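Print this message
E-mail this message to a friend

Subject: Re: Open day at Heitmann - was it worth the trip?
Date: Sep 6, 2023

Hello all,

I promised to write something about the open day, and I am sorry that it took me so long. I put one view from the simulator first, so you know what kind of work we are talking about. The rest is my notes, in the order of the program, and my answers to Nuler's members are at the end.

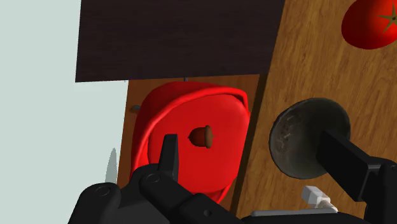 1. THE SIMULATOR ROOM

We began in the room where they prepare the kitchen tasks. The people there build a small kitchen in the computer, with wooden surfaces, a bowl, a pan, some food, and then the robot must learn to handle the things. In the task on the screen there was an acorn in a red bowl, and the view was the one that looks down past the gripper. I asked why an acorn. The engineer answered that small and round objects are good for finding mistakes in the contact model, and that a tomato forgives more.

What I liked is that they let visitors drive. You sit at a desk, you hold a controller, and you try to close the fingers on the thing you want. I needed 6 attempts before I had anything between the fingers, and then I dropped it when I turned the wrist. The depth is very hard to judge when the gripper covers a part of the bowl. A student next to me did it on her second attempt, but she told me she plays many games.

They have 129 variations of this kitchen. The light changes, the wood changes, and the objects change place. I did not see all of them, of course.

2. THE REAL ARM

In the hall there were 2 arms behind a low fence. Only one was running when my group came, because the other waited for a cable. The running arm used software called Estine, which was trained mostly in simulation. It moved slower than I expected. The presenter said they limit the speed on purpose when the public is near, and this seems right to me.

She spoke openly about failures, and I respected that. When a thin object lies flat on a hard surface, the fingers often push it away. They have no good solution yet. One visitor proposed suction, and there was a long discussion which I could not follow completely.

3. THE TALK

The talk was called "Lastimora after two years". Lastimora is their tool for recording what the operator does and playing it back with other objects. Too many slides for my taste, but the part about calibration was useful. They repeat the calibration every time somebody touches the camera mount, even if it looks unchanged. We should do the same in our club.

Now to the questions from Lieven:

> On the list, Lieven Nijs wrote:
>
> Was the open day worth the trip for people who
> work only with hobby arms? I missed the one in May
> and I am thinking to go next time. Also, can one
> ask technical questions, or is it only marketing?
> And is it possible to bring children?

Yes, I think it is worth it. The hardware is far above our budget, but the simulator part needs only a normal computer with a decent graphics card, and they showed the settings without making a secret of it.

Technical questions are welcome. Go to the simulator room early, when it is quiet. After lunch I had to wait long for the controller.

Children are allowed in the hall with an adult. I did not see any in the simulator room and I forgot to ask, so please write to them before you go.

I also have the handout from the calibration part, on paper. If somebody wants a scan, send me a mail outside the list.

Best regards to all,
Nuler robotics list, the member from the night shift

Print this message
E-mail this message to a friend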